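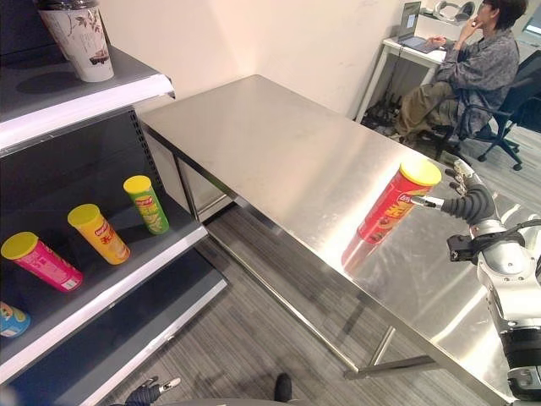 Lilla Barta wendet ein, in der vorigen Fassung habe nicht gestanden, ob die Böden vor oder nach dem Einräumen geneigt werden. Die Reihenfolge ist jetzt in Schritt 3 und 4 festgelegt.

4.2 Verkaufsregal Uda mit runden Dosen und Bechern bestücken

Gilt für die Ausführung mit 600 mm Bodenbreite und gelochter Seitenwand.

1. Alle Böden leeren und mit einem trockenen Tuch abwischen.
2. Ware auf dem Edelstahltisch bereitstellen. Snackdosen aufrecht abstellen, Deckel nach oben.
3. Bodenträger auf beiden Seiten in dieselbe Lochreihe einhängen. Für die Schrägstellung die hinteren Träger 2 Lochreihen höher setzen als die vorderen.
4. Boden auflegen und vorn andrücken, bis er hörbar einrastet. Erst danach einräumen.
5. Snackdosen schräg einlegen. Innerhalb eines Bodens zeigen alle Deckel in dieselbe Richtung.
6. Sorten nebeneinander anordnen, das Logo nach vorn gedreht.
7. Pappbecher mit Deckel stehend auf den oberen Boden setzen.

Hinweis: Die vordere Kante hält liegende Dosen bis zu einer Neigung von 11 Grad. Für steilere Stellungen ist die Anschlagleiste Gerkach erforderlich — sie liegt dem Grundpaket nicht bei.

Vorsicht: Höchstlast je Boden 18 kg. Geneigte Böden nicht unter Last verstellen.

Vorsicht: Gefüllte Becher nicht auf geneigte Böden stellen. Für Getränke einen Boden waagerecht einhängen.

Reinigung des Tisches: Edelstahl in Schliffrichtung wischen, keine Scheuermittel verwenden. Dosen vor dem Wischen abräumen, nicht verschieben.

Ersatzträger sind unter der Bezeichnung Bakos bei Stodance zu bestellen. Träger nur paarweise austauschen.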